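Section 5: Good practice for handling clear and pale items

Welcome to the fun part! By now your Stistora cell is set up in simulation, and you can start checking its moves against the Nandon handling rules before any real hardware turns.

5.1 Approaching an item in a recess

1. Open both fingers fully before the hand enters the approach zone.
2. Line up so the item stands between the fingers, touching neither one.
3. Stop and check the gap on both sides. Clear walls can fool the eye, so go by the base of the item.

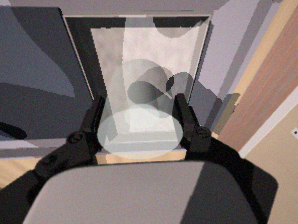 Reading time: 5 minutes

CAUTION: Never close the fingers while the arm is still moving forward. Rule one, every time!

4. Close at the slow setting and hold for 300 ms.
5. Back out along the same line you came in on.

5.2 Working above a table

Once the close-up work feels right, move on to the table routine - it's a great way to see the whole arm at work.

1. Keep the gripper pointing straight down over the tray.
2. Raise it well above the cups before any sideways move.
3. Check the elbow and the wrist too. Walls and shelves count as obstacles.

NOTE: Save your settings under a new name before each change. Signe Vestergaard's Clenimham checklist has a line for this.
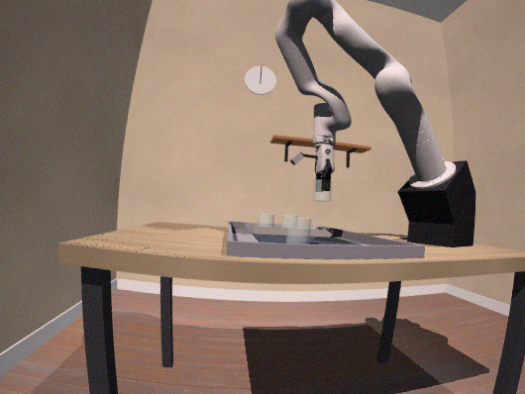
Figure 5-2. Gripper held above the tray and cups, simulated view.

4. Lower the hand in a straight line, then repeat steps 3 to 5 of section 5.1.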